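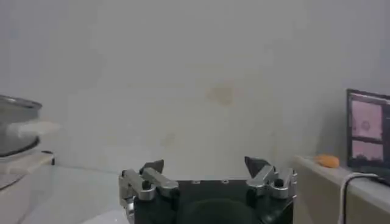 Recording the Steamed Bun Task with Trovura
Plurow Set-Up Guide, last revised 2023-02-28

Welcome back, and if you've come straight from the installation section, well done, that was the dull part! In this section we'll take you through recording your own episodes of the steamed bun task and marking them up so that Plurow can learn from them. It reads long on paper. At the bench it goes quickly, and after a day or so you'll probably only come back to these pages for the cautions.

A few words first on what the method does, since the steps make more sense once you have it in mind. Plurow is a way of training a manipulation policy from recorded demonstrations in which the moment just before contact is treated as its own thing. Most recordings of a pick are mostly travel. The arm swings over, the arm swings back, and the part that decides whether you get the bun or squash the bun is over in a blink. We ask the operator to put a hesitation mark in the recording whenever they slow down to look, and during training the samples near those marks are given more weight. That's really the whole idea. The rest of the method is bookkeeping, and we've tried to make Trovura do as much of the bookkeeping as possible.

Our own reference set, which we call Szalai, holds 1,848 episodes of the bun task, recorded with both the wrist views and the head view. You don't need anything like that many to get started, but please do load a handful of Szalai episodes and watch them before you record your own. You'll get a feel for the pace we have in mind (slower than you'd think, and steadier).

Before you start

You will need:
The arms, powered and homed as described in the installation section
The wrist cameras and the head camera, all showing a live picture in Trovura
A steamer with a perforated tray or basket, its lid, and a plate
Buns, and a few spares
Paper towels

Caution: Record with the steamer switched off and unplugged. The task is about placing and picking, and steam near the wrist cameras will fog them and may harm the wiring. If your project truly needs a hot steamer, read the safety section at the back of this guide first and talk to whoever is responsible for your lab.

Caution: Keep the emergency stop within reach of the operator at all times, and keep your free hand out of the work area while the arms are enabled. We know how tempting it is to nudge a bun over with a fingertip. Stop the arms, nudge the bun, start again.

Setting out the table

1. Put the steamer base on the table where both arms can reach over the rim without stretching. If you aren't sure, jog each arm slowly to the far side of the tray and watch the elbow.

2. Lay the plate flat beside the steamer, and leave enough room between the two that the hand can come down over either one without brushing the other.

3. Take the lid off and lay it down on the opposite side from the plate. If your variant of the task includes putting the lid back on, the knob should face up.

4. Place the buns. Vary where they go from one episode to the next: some toward the back, some against the side, some close to the front rim. A policy that has only ever seen a bun in the middle of the tray will reach for the middle of the tray for the rest of its life, whatever you put in front of it.

5. In Trovura, open Session, choose New, and type a short name for the layout. Plain names work best. You will be grateful later for "plate right, lid left" and much less grateful for "test again final."

Note: Don't tape anything down. Small shifts in the plate and the lid are good for the training set, and we take advantage of them.

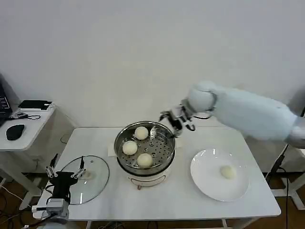

Hélène McIntyre wrote to us after the first release of this guide to ask whether the second hand should be parked out of view while the first one works. She had been parking hers for every episode, she said, and found that the policy stalled the first time a lid was involved, as though it had never met its own left hand before.

It was a very good question and we've changed our advice on account of it. Leave both hands enabled and in their natural waiting positions, even when only one of them has a job to do. The policy needs to see what waiting looks like. If the idle hand drifts a little while you operate the other, let it drift, as long as it isn't about to touch anything.

Recording an episode

6. Press Arm in Trovura and wait for the status line to turn green. Both hands will settle slightly as the controllers take up the load, so give them a moment.

7. Press Record. Hold still for two seconds before you move. Trovura uses this quiet stretch to line up the clocks of the different cameras, and an episode without it will be set aside when you export.

8. Move the working hand over the tray at an even speed. Try to imagine you're showing a child how to do it.

9. When you slow down to judge the distance to the bun, tap the foot pedal once. This sets the hesitation mark. Tap when you feel yourself slow down, please, and not when you believe you ought to be slowing down. Operators who tap on a schedule give us very tidy recordings that teach the policy next to nothing.

10. Close on the bun, lift it clear of the rim, and carry it to the plate. Open the hand fully before you lift away, or the bun may come along for the ride.

11. Return to the waiting position, hold still again, and press Stop.

Note: If you drop a bun, keep recording! Pick it up again if you can do so safely and carry on to the end. Recoveries are some of the most useful material we have, and the early version of Plurow, which was trained on clean runs only, had no idea what to do once something had gone wrong. Mark the episode as "recovered" in the drop-down list. If the bun has left the table altogether, press Stop and mark it "abandoned."

Caution: Never reach in to retrieve a bun while the status line is green.

Checking the wrist views

The wrist view carries more of the weight than any other in this method, so we'd like you to look at it properly after your first few episodes instead of trusting the thumbnail. Open the episode in the Trovura player, choose Wrist, and scrub through to the approach.

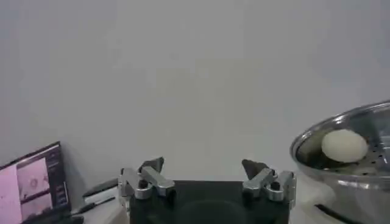 Plurow learns its approach angle from the relation between the fingertips and the target, and both have to be in view well before contact for that to work. During a check, find a moment where the fingers are open and ask yourself whether you can see both fingertip pads and at least part of the rim. Then find the bun. One that sits toward the back of the tray, close to the inner wall of the pot, is the case to study most carefully, as there is a shiny metal wall right behind the place where the fingers need to go. If you can make out the holes in the tray around it, your exposure is about right. If the tray has washed out to a blank sheet, lower the exposure one step and record again. Keep an eye on the interior of the pot too, which goes dark easily, and don't lower the exposure so far that you lose it.

12. Check the start, the hesitation mark, and the release. If all of them look good, tick Reviewed.

13. If the wrist picture is badly blurred at the hesitation mark itself, untick the mark but keep the episode. Blur during travel is nothing to worry about, and you can leave it alone.

14. Look at the wall behind the work area as well. A plain wall is ideal for your first sets. You can add clutter later, once you have a policy that works and you're curious to see what breaks it (we always are).

Taking breaks

Teleoperation is tiring in a way that creeps up on you. We ask our operators to stop after 20 minutes, stand up, and do something else for a while. When people push past that, the taps come late and the approaches get hurried, and it shows in the training. Swapping operators is better still, and it gives the set some variety of hands.

Exporting

15. Choose Export, then Plurow Format. Trovura will list any episodes that lack the quiet stretch at the start, and you can look at each one before deciding whether to discard it.

16. Choose Jimitz as the splitter. It keeps all episodes from one layout together, either in the training part or in the held-out part, and never spreads them across both. We used a random split in our early work, and our success rates looked lovely until we moved the plate.

17. Save to a disk with plenty of room. The head view takes up most of the space.

Note: Jimitz can't tell that two layouts are the same if you have given them different names. Should you find that you've been calling one arrangement by two names, merge them in the Session window before you export.

Support for marking hesitations by voice, for operators who can't use a pedal or would prefer not to, is planned for May. Until then, any button that your system sees as a keyboard key can be assigned under Settings, Input, Hesitation Mark. Continue to the next section, Training Your First Policy, when your export has finished and the log shows no red lines.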